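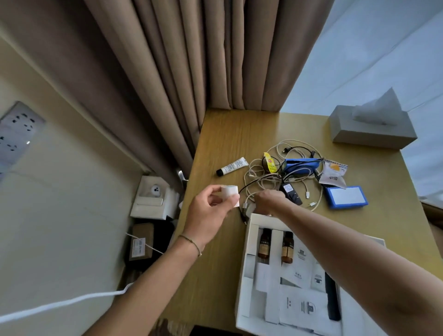

Wednesday, 7.40 in the evening. Third day with the Talleo trial. Kovton sells it as a sorting service: the customer does a household job by hand a number of times, uploads the recordings, and gets back a task file for a small two-arm unit. My job is cables. I chose it because the demonstration on their site is folded towels, and towels don't tell me much.

Setup took longer than yesterday. The app wanted the desk height again, although it had kept the figure overnight, and then rejected the first recording for "low hand visibility". It didn't say which hand. I moved back a little and the next one was accepted, with no other change to the arrangement. I have noted the message word for word for the review.

The task as I wrote it in the form: take one cable from the pile, free it, shorten it, put it in the box. The form allows four verbs per task and "free" isn't on their list, so it went in as "separate". I doubt the word makes much difference to the recording. It may make a difference to the person labelling it, and labelling is a fair part of what the fee buys.

Total so far 41 accepted runs. The trial tier wants more than that before it will build anything, but the progress bar gives a percentage with no target number, so I can't say how far off I am. Wrote to support at lunch. Reply by three, polite, pointing me to the page I had quoted to them.

Black cables are the slow ones. They are stiff, they hold the shape of the last knot, and where two cross on the desk it is hard to tell by eye which one goes underneath. I expect any camera-based system to have the same trouble, and I'd like to see how the returned file copes. The white ones are softer and follow the fingers. I have been using both hands in the same way each time, left near the connector and right further along, as the guide advises. It feels odd for the first few runs and then it doesn't. 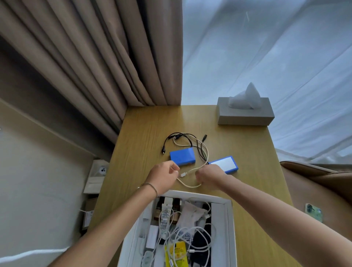

White cable, left hand by the connector.

The guide itself is decent. It says plainly that the desk need not be cleared, and that other objects help the system learn what to leave alone. I have left the tissues and the amber bottles where they were. It says much less about mistakes. If I drop a plug and pick it up again, should the run be thrown away or kept? Page 11 says keep, the in-app help says delete. I kept them and tagged them as such.

Upload was the weak point today. The evening batch showed 1687 MB and stalled twice. It resumed from the same place both times, so no complaint about the resume, only about the speed. The counter shows megabytes sent and hides the time left unless the window is made wider.

Compared with the Ķēniņš kit I had at Catthorpe in February: that one came with its own gloves and needed the fingers calibrated before every session, and the finished file would only run on their own arm. Talleo needs bare hands and claims to export to other makes. The export is on the paid tier, so for the review I'll have to state it as a claim. Ķēniņš did show the target number of runs from the start, and I'd put that in the table under setup.

Score for capture so far: 5 out of 10. It would go up by one with a proper count and by another if the rejection message named the hand.

To do tomorrow: repeat the black cables with the lamp off, ask support about dropped plugs, find out if a run can be renamed after upload. Also buy cable ties.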